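I watched *The Grorkholm Laundry* two times before writing this, and I am still not sure I have understood all of it. The first time was with my neighbor Ya-wen Huang, who fell asleep before the second half and woke up for the best scene, so she thinks it is a short and very strong movie. The second time I was alone, with the subtitles on, and I took notes. This review comes mostly from the second time.

The story is easy to tell. Natalia Palacios plays Vera, a woman who returns to the town of Grorkholm after her father dies and who must decide what to do with his business, a small laundry on a street where all the other shops are already closed. Her brother wants to sell. Vera also wants to sell, but she does not want to agree with her brother, and this is the true engine of the movie. For a long time they argue about curtains, keys, an old van and the price of soap. They almost never argue about the father.

The director is Ottó Orbán, whose earlier movie *Drondura* I reviewed on this blog last December. I was quite hard on that one. I wrote that he was in love with silence the way some people are in love with expensive shoes, and a few readers told me this was unfair. After seeing the new movie I think they had a point. In *Drondura* the characters were silent because the script had no words for them. In this one they are silent because they are afraid of what will come out, and you can feel the difference in the first ten minutes.

Palacios is very good. I knew her only from comedies, where she usually plays the friend who gives bad advice, and I expected her to play Vera with a long sad face to prove that she can be serious. She does something smarter. She keeps the speed of a comic actress. She answers too fast, she laughs at the wrong moment at the lawyer's office, she makes a joke to the priest and then looks at the floor. When she finally becomes slow, in the kitchen scene with her aunt, it is frightening.

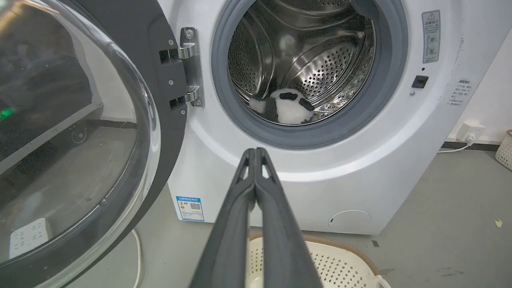 The brother is played by Crescencio Serrano, and here I have more doubts. He is a strong actor with a beautiful voice, but the script gives him the same scene four times. He comes in angry, he says a number, he goes out angry. The number is how much money the buyer offers, and it goes down every time, from 100 thousand to 60 thousand and then to 50. I understand the idea. The town is losing its value in front of our eyes. But Serrano has nothing new to do on each visit, and by the third one I was looking at the wallpaper behind him. It is nice wallpaper.

He does get one moment that is only his. He sits in the van at night with the radio on, and a song begins, and he turns it off before the singer starts. A few seconds later he turns it on again, and the song is already in the middle. I don't know why this touched me so much. My own father used to do the same thing with the news.

I should say something about the length, as several people have asked me. The movie is two hours and 41 minutes. This is too long. I do not believe a family movie must be short, and there are movies of three hours that I would not cut by one second, but Orbán has two endings here and he needed to choose. The first ending is at the train station. It is quiet, it is clear, and the people in the room with me (I mean Ya-wen, who was awake by then) thought it was over and reached for their coats. Then the movie continues for almost half an hour, with a visit from the buyer, a new character called Alvarado, who explains many things that we already understood.

Alvarado is played by Crisóforo Esquivel, and the strange problem is that he is wonderful. He arrives very late and takes the movie in his pocket. He eats a sandwich during the negotiation and offers half of it to Vera, and she accepts, and you can see that she has not eaten all day. If you cut this part, the movie is better but you lose the sandwich. I have been thinking about this for a week and I have no solution.

About the look of the movie. It was shot mostly in winter light, with a lot of gray and brown, and the camera stays at the height of somebody sitting. I liked this. Many directors today place the camera high up over a small town to show us how small it is. Orbán stays low and inside, so when Vera walks to the end of the street we do not know if there is something after it. The music is less careful. There is a piano, and it comes each time a person opens a letter. There are many letters.

The dialogue is in three languages and the subtitles do not tell you which one is being spoken. This is a pity, because Vera changes language when she wants to hurt her brother, and a viewer who does not know any of the three will miss it. The version I saw the second time, on the Prinus disc, has a commentary track where Orbán talks about this a little. He says he fought for colored subtitles and lost. The disc has also a short interview with Palacios, filmed in a corridor, and a trailer that gives away the station scene, so please do not watch it before.

Is it better than *Drondura*? Yes, much better. Is it a great movie? I think it has a great movie inside, and then some extra rooms. If you have patience, and if you have a brother or a sister, I recommend it with a full heart. If you saw *Drondura* and left in the middle, give this director one more chance, but choose an evening when you are not tired.

My rating is four stars from five. I was going to give three and a half, and then I remembered the van.

Next week I will write about the early comedies of Palacios, at least the ones I can find with subtitles. Two of them I have only on an old tape, and the sound on one is very bad.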